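40 shares – 6 comments

Tips from the gripper build

I've been putting together a hand-held gripper at our shared workshop since May, and a few of you asked for the small stuff, so away we go!

Print the fingers lying on their sides. Mine kept splitting along the layers when I stood them up (three in one arvo, grr) and Henryk Malinowski finally took pity on me and turned the model over. Sand the housing before you screw anything into it – trying to get a sanding block around a motor is a mug's game.

Tape your cables down every couple of centimetres and leave a loop at the wrist. Label both ends too. I use masking tape and a biro, nothing flash.

For practice, start with something rigid that has an edge you can hook. Lids are great! Soft things like socks and sponges can wait until you trust your grip. Go slowly, close the fingers a bit earlier than feels right, and stop when your forearm starts to ache.

Oh, and keep your offcuts of rubber, the colour doesn't matter. A little square glued inside each fingertip gave me heaps more hold on shiny plastic.
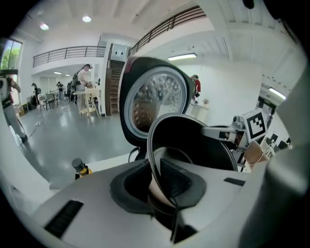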